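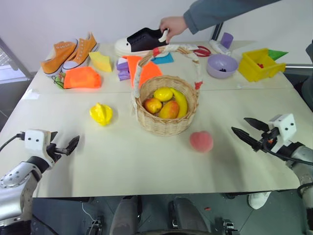

**Warenkunde Obst, Einheit 4: Nachreife und Lagerung**

Liebe Kursteilnehmerinnen und Kursteilnehmer,

letztes Mal sind wir ja beim Thema Äpfel ein wenig hängen geblieben (was mich sehr gefreut hat, so viele Fragen!), deshalb holen wir heute das Ethylen nach. Ethylen ist ein gasförmiges Reifehormon, das viele Früchte selbst bilden — und zwar auch dann noch, wenn sie längst gepflückt sind.

**Klimakterische Früchte** reifen nach der Ernte weiter: Banane, Mango, Pfirsich, Apfel, Birne. Eine harte Mango darf also ruhig noch ein paar Tage bei Zimmertemperatur liegen, bevor man sie anschneidet.

**Nicht klimakterische Früchte** tun das nicht, allen voran die Zitrone und ihre ganze Verwandtschaft, dazu Trauben und Kirschen. Auch die Sternfrucht wird meist hierher gerechnet; ihre Schale wird zwar noch gelber, viel süßer wird sie aber leider nicht.

Zur Lagerung bitte merken:

- Bananen nie in den Kühlschrank, die Schale wird dort grau
- Äpfel getrennt von Empfindlichem aufbewahren
- Pfirsiche erst weich werden lassen, dann kühlen

Wer mag, liest bis zum nächsten Mal das Skript von Sadia Paracha zur Kühlkette, vor allem den Abschnitt über Kälteschäden — er ist etwas trocken, aber es lohnt sich wirklich! Fragen dazu sammelt wie immer Valter Neves.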